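Simulated kitchens help robot arms learn to clear a cluttered worktop

January 2021

Researchers at the Heywood Institute have reported a training method that allows a robot arm to pick out a named object from a crowded kitchen surface after practising almost wholly in simulation. The work was carried out by the Institute's Manipulation Group with the engineering firm Cevard, and the results have been released as a technical report together with the set of virtual rooms used in the study.

Teaching an arm to handle everyday items has usually meant many hours of practice on real equipment. Objects must be set out by hand, knocked over, and set out again. The Heywood group instead built its practice sessions inside a rendering program named Ginlow, which produces kitchen worktops with different surfaces, wall colours and lighting, and places a fresh mix of household objects on them each time. The group prepared 3,765 such layouts for the study. No two share the same arrangement.

The choice of objects was deliberate. Earlier collections have tended to favour boxes and tins, which stand apart from one another and offer flat sides to the fingers. The Ginlow layouts mix cups and mugs with utensils, vegetables, wrapped sweets and thin items such as pencils, and many of them allow one object to hide part of another. The arm in the simulation is modelled on the Franka Emika arm with a parallel gripper, and the virtual camera is placed so that the arm itself often takes up a good part of the view.

"A person reaching for a spatula does not first tidy the worktop," said Dr Lacey Marsden, who leads the Manipulation Group. "We wanted the system to meet clutter from its first day of training, including the awkward cases where a pencil lies beside the thing it has been asked to fetch." 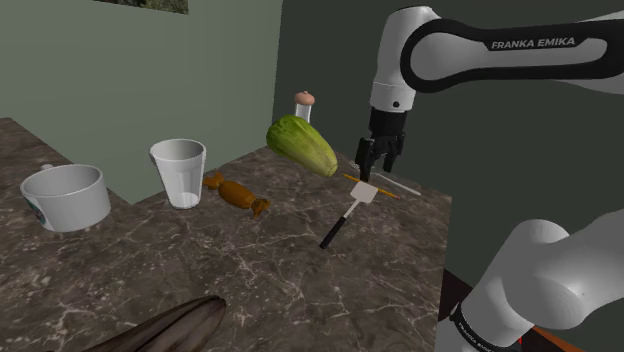

How the method works

Training takes place in two stages. In the first, the system is shown a layout and the name of an object, and must mark the points at which the gripper could close on it. It is scored on whether those points would hold the object without touching its neighbours. In the second stage the arm attempts the grasp, and the program records whether the object leaves the surface and stays held.

The part of the method which the authors regard as new lies between these stages. When an attempt fails, the program does not move on to another layout. It returns to the same one, changes the viewpoint and the lighting, and asks the system to try again. The authors call this step "revisiting". They report that it was of most help with thin objects, where a small error in judging position is enough to spoil the grasp.

After training, the system was moved to a real arm at the Institute's Gastness laboratory, with no further practice on the equipment. Over 2,000 attempts on worktops it had not met before, it picked up the named object in 92 per cent of cases. A version trained without revisiting was tested under the same conditions and did less well, with the gap widest for cutlery and pencils.

Limits of the study

The report is open about what the method does not yet do. Clear plastic and glass remain difficult, as the rendered materials do not bend and scatter light quite as real ones do. Soft items were left out of the tests altogether. The authors also note that all trials at Gastness were carried out with a single arm and a single type of gripper, and that results with other equipment may differ.

Gianni Mazza, who directed the engineering work at Cevard, said the firm's main interest was in the cost of preparing a robot for a new setting. "Changing a simulated kitchen takes us minutes," he said. "Changing a real one means moving furniture. If the practice can be done beforehand, the time spent on site becomes far shorter."

The group now plans to extend the layouts to include drawers and open shelves, and to add tasks in which one object must be moved aside before another can be reached. A second report is expected in June. The layouts and the training code may be requested from the Manipulation Group for teaching and non-commercial research.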